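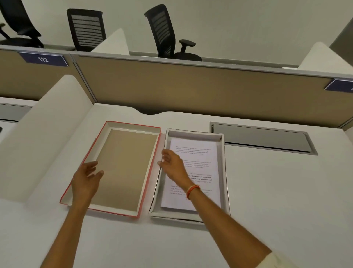 Orysia Stelmakh started collecting village recipes because she wanted to make her grandmother's plum dumplings and couldn't. The old woman had never written anything down, and the cousins in Drostden all remembered the dough differently. So Stelmakh wrote to everyone she could think of, and the answers kept coming. On a desk by then were two shallow trays, side by side, one with a red rim and nothing in it, the other holding a stack of printed sheets. "Those are the pages for the new edition," she told me. "Every time I think I've read them all, another aunt calls!"

The first edition of her cookbook had 100 recipes and sold out at the Sunday market in Drostden before lunch. The new one will be far bigger, and she is thrilled about the soups. "Oh, the soups," she said. "There's a sour rye one that people make only in three streets of the town, and they argue about it like it's politics."

Her favorite source is a household notebook from 1859, kept by a miller's wife and now owned by Yaroslav Zakharchenko, a retired baker who let her copy it at his kitchen table. It has cures for coughs, a list of who owed flour to whom, and a honey cake so good that Stelmakh baked it four times in one week. "The instructions say to beat the eggs until your arm complains," she said, laughing. "I used my arm. It complained."

Testing is the slow part. Vasylyna Ivanyshyn, her neighbor and co-editor, cooks each dish from the written text alone, with no hints allowed. "She gave me a pickle recipe that said 'enough salt,'" Ivanyshyn said. "Enough for what? A horse?" They settled on two tablespoons after a month of jars.

And the dumplings? Stelmakh has them now, or nearly. A letter from a woman in Rorneck mentioned farmer cheese in the dough – a thing no cousin had brought up – and she knew it at the first bite. "I had to sit down," she said. "Then I had six more." The recipe goes on page one, and she is still fussing over the plums.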